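Storing maincrop in an unheated garage - sacks or trays?

ksintarasuk
Posts: 80
I lifted the last of the maincrop in August and have more than the kitchen can hold. The store is a single-skin brick garage, north facing, concrete floor, no heating. Last winter I used paper sacks and lost a fair part of the crop to soft rot by the new year. I'm considering stacking trays this time. Has anyone run both in the same building?

Bromholm_Plot3
Posts: 507
Trays, if you have the floor area. Soft rot spreads by contact and by liquid running down through the sack, so one bad tuber at the top can take out everything under it. In a tray one layer deep you lose its neighbours and that is all. Cover with something opaque that still lets air through. Old curtains work.

S. Panyasiri
Posts: 2000
I disagree that the container is the main factor. Sacks are fine if what goes into them is sound and properly cured. Most losses I have seen blamed on sacks were tubers bagged the same afternoon they were lifted, with damp soil on them and the skins not set.

Curing means holding them somewhere dark and airy, warmer than the final store, for a week or two. Cuts and grazes cork over in that time. If you drop straight to storage temperature the wounds stay open and the bacteria walk in.

To the original poster: how long did you leave them between lifting and bagging, and did you wash them?

ksintarasuk
Posts: 80
One night on the garage floor. And yes, I washed them. The soil is clay and they come up filthy.

S. Panyasiri
Posts: 2000
Then I would look there before buying trays. Don't wash. Let the clay dry and rub off what comes away by hand. Washing puts water into every lenticel and eye, and it takes a long time to leave again in a still garage.

Sorting matters as much. I put each one into one of 3 grades before it goes anywhere near the store: keep, eat soon, discard. Anything with a fork hole or a crushed end is eat soon, however small the damage. Greened ones are discard. Surface marks on their own don't move a tuber down a grade in my system, provided the skin is whole and the flesh under it is firm. 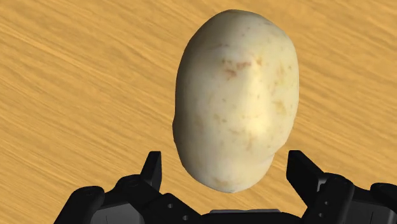
The thumb test is the one I trust. Press firmly at both ends and once in the middle. Any give, or any smell, and it goes out. Do it again once a month through the winter, and tip the container out fully when you do, as the trouble is normally at the bottom.

Bromholm_Plot3
Posts: 507
No argument on washing. I would still say the monthly check is far quicker with trays, and people skip it with sacks for exactly that reason. A method that relies on emptying every sack onto a cold floor in January is not one most of us will keep up.

I also can't agree about surface marks. Silver scurf looks like nothing at harvest and carries on developing in store. The tubers lose water through it and shrivel. They don't rot, but by March they are poor things. I would put marked ones at the front and use them first.

S. Panyasiri
Posts: 2000
Fair on silver scurf. It needs warmth and humidity to develop though, and a garage held cool and ventilated slows it a good deal. Common scab doesn't progress in store at all. You need to know which one you have before deciding.

yupin_h
Posts: 80
What about frost? My shed is timber and I lost a whole sack to one cold night. They went sweet first, then black inside.

Bromholm_Plot3
Posts: 507
Get them off the floor and away from the outside wall. A pallet with cardboard on it is enough for most nights. For a hard frost throw a couple of old duvets over the top and take them off in the morning, or you will get condensation. A max-min thermometer at tuber height tells you more than the forecast does.

Sweetness from cold can partly reverse if you bring them indoors for a week or so before cooking. Blackened ones are finished.

ksintarasuk
Posts: 80
Thanks both. I have dry-brushed this year's and they are on slatted shelves in the utility room with a blanket over them. I'll split them after curing, half in trays and half in sacks, same wall, and post the losses in spring.

S. Panyasiri
Posts: 2000
Keep the varieties evenly divided between the two or the result won't mean much.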